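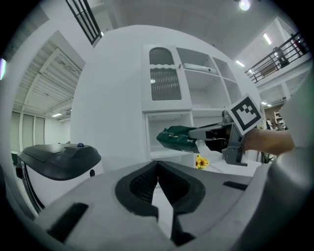
# Capítulo 7. El mueble de estar: huecos, puertas y lo que acaba dentro

Apuntes para el módulo de organización de interiores domésticos. Versión de agosto, sin revisar del todo. Las referencias entre corchetes van al anexo.

## 7.1 De qué trata el capítulo

Hasta ahora, cocina y dormitorio. Espacios con reglas claras: el plato va con el plato, la sábana con la sábana. La sala es otra cosa. En la sala se junta lo que se usa ahí, lo que se dejó ahí y lo que no cabe en otra parte. El mueble de estar recibe todo eso.

Al terminar, el alumno debería poder:

- distinguir hueco abierto, hueco cerrado y superficie de paso
- decidir qué objeto va a cada uno
- colocar una pieza blanda (bolsa, funda, manta) sin que se coma el hueco
- dejar por escrito un plan de guardado que entienda otra persona

Lo último es lo que peor sale todos los años.

## 7.2 Vocabulario mínimo

**Módulo.** Cada unidad vertical del mueble. Puede mezclar puerta y hueco, como el mueble blanco que abre el capítulo: puerta con vidrio esmerilado y acanalado por un lado, casillas abiertas por el otro.

**Casilla.** Hueco abierto, sin puerta. También nicho. Aquí decimos casilla.

**Balda.** La superficie horizontal de dentro. Ojo, en México se dice *entrepaño* y en los ejercicios de Tlapale aparece así.

**Repisa de paso.** Superficie a la altura de la mano donde se dejan cosas un momento. El momento suele durar semanas.

**Fondo útil.** Distancia real desde el canto hasta el tope, descontando cables, enchufes y rodapié. Se mide con el mueble puesto. En catálogo siempre sale más.

**Pieza blanda.** Todo lo que no conserva la forma: bolsas, fundas, textiles.

## 7.3 Abierto o cerrado

Regla vieja, del manual de Mieke Verbeke: lo que se coge a diario, abierto; lo que se coge por temporada, cerrado. Funciona a medias. Falla con los aparatos, que pueden usarse poco y aun así necesitan aire, cable y a veces línea de visión con el mando.

El caso de la foto es corriente. Un aparato plano, blanco y gris, en la balda media de arriba. Un proyector o una caja multimedia pediría lo mismo a efectos de guardado: no se tapa, no se le apila nada encima, no se mete detrás de una puerta de vidrio aunque quede más bonito.

Con la puerta de vidrio esmerilado pasa lo contrario. El alumno piensa «no se ve, puedo meter cualquier cosa». Se ve. Se ve el bulto y se ve el color. El vidrio acanalado disimula los bordes pero una pila de cajas rojas sigue siendo una mancha roja. Detrás de un vidrio así, tonos parecidos y alturas parejas.

> **Medir antes.** Caso Ibarra, vivienda de dos personas: módulo con 433 mm de ancho de casilla y cajas compradas por catálogo. Las cajas entraban. Las cajas con la mano agarrando el asa, no. Hubo que devolverlas.

Holguras que usamos en todo el libro:

| Objeto | Holgura lateral | Holgura superior |
|---|---|---|
| Caja rígida con asa | 20 mm por lado | lo que pida la mano |
| Aparato con ventilación | según fabricante | según fabricante |
| Libros | ninguna | 20 mm |
| Pieza blanda | ver 7.4 | ver 7.4 |

## 7.4 Piezas blandas en la casilla baja

El apartado largo del capítulo. Leer con calma, entra en la práctica.

Una bolsa arrugada, como la verde oscura de la foto, no tiene medida. Tiene un volumen mínimo (apretada) y uno máximo (suelta), y entre los dos hay una diferencia enorme. Si se guarda suelta ocupa la casilla entera. Si se guarda muy apretada se vuelve a abrir sola y empuja lo de al lado.

Procedimiento:

1. Vaciar. Siempre aparece algo, un ticket, una pinza.
2. Sacar el aire desde el fondo hacia la boca.
3. Agarrar por la parte más gruesa. Por el asa, nunca, que cuelga y engancha.
4. Entrar de frente y a baja altura.
5. Apoyar primero, soltar despues. Soltar en el aire es la causa número uno de bolsas a medio salir.
6. Empujar hasta el tope con el canto de la mano.

Dos cosas más sobre el paso 4. Si delante o justo debajo de la línea de entrada hay adornos, se apartan antes. Flores amarillas pequeñas sobre una repisa blanca, una planta al lado, todo muy agradable, y todo en la zona por donde pasa el brazo. En los ejercicios cronometrados la maceta caída descuenta.

Y la luz. Las casillas bajas quedan en sombra casi siempre, incluso en salas blancas. Comprobar el fondo con la mano o con una linterna antes de meter nada.

**Cuándo agrupar.** A partir de la segunda pieza blanda en la misma casilla, contenedor. Sirve cualquier caja sin tapa. En las prácticas usamos la Plellov baja porque es la que hay en el aula, no hace falta comprarla.

## 7.5 Lo que va delante del mueble

Error clásico de plano: se dibuja el mueble y se olvida lo que tendrá delante. Un electrodoméstico de suelo, un cubo, un puf, la aspiradora. Cada objeto delante anula una parte del frente.

Tres preguntas para cada cosa que se apoye ahí:

- ¿Tapa una puerta en su giro?
- ¿Hay que moverla para llegar a la casilla baja?
- ¿Se abre por arriba?

La tercera se olvida mucho. Un aparato blanco con tapa negra brillante, por poner el de la foto, queda bien junto a un mueble blanco, pero si la tapa sube necesita altura libre encima y no se puede usar de mesita. Tampoco conviene apoyar nada cerca de un botón.

Si la respuesta a la segunda es sí, la casilla baja pasa a ser de temporada. Sin discusión.

## 7.6 Columnas, curvas y otros estorbos

Mueble pegado a pilar: medir arriba, en medio y abajo. Las tres medidas rara vez coinciden. En la reforma Clusus el hueco daba 751 mm abajo y bastante menos arriba, y el carpintero ya habia cortado. Se resolvió con un listón, feo pero firme.

Con ventanas de lamas verticales o paneles altos, dejar paso libre al mando o al cordón. Un mueble que obliga a estirarse por encima para cerrar la persiana acaba con cosas caídas detrás. Techos de listones: cuidado con las luces pequeñas empotradas, iluminan el suelo y poco más. No cuentan como luz de mueble.

## 7.7 El plan de guardado

Una hoja. Una línea por hueco. Modelo de Hermenegildo Tlapale, simplificado:

| Hueco | Tipo | Contenido | Quién lo usa |
|---|---|---|---|
| A1 | puerta de vidrio | vajilla de visitas | todos |
| B1 | casilla | aparato, con su cable | adultos |
| B2 | casilla | libros en uso | todos |
| B3 | casilla baja | bolsas, en caja | todos |
| R | repisa de paso | planta, llaves | todos |

La columna de la derecha parece tonta. Es la que evita guardar lo de los niños arriba y lo frágil abajo.

Numerar de izquierda a derecha y de arriba a abajo. No inventar códigos propios, luego corrige otra persona.

## 7.8 Práctica

**Ejercicio 1.** Elegir un mueble de estar real con al menos una puerta y una casilla abierta. Medir fondo útil en cada hueco. Anotar en milímetros.

**Ejercicio 2.** Guardar y sacar la misma bolsa de una casilla baja cinco veces seguidas. Anotar en cuál se salió y por qué. Si no se salió en ninguna, repetir con la otra mano.

**Ejercicio 3.** Redactar el plan de guardado y dárselo a alguien que no viva en la casa. Esa persona coloca. El autor mira y no habla.

**Ejercicio 4 (opcional).** Rehacer el plan de la vivienda Verker (anexo C) con un presupuesto de 200 euros, mano de obra aparte. Se admite reutilizar cajas.

Entrega del plan en papel, una cara. Las fotos aparte, con el código del hueco escrito detras.

## 7.9 El mueble medido: primer caso

Empezamos por Ibarra, que es el más sencillo. Módulo único, puerta a la izquierda, tres casillas a la derecha, sin repisa. El plano está en el anexo B y las medidas del catálogo van en gris, las tomadas en obra en negro. Trabajar solo con las negras.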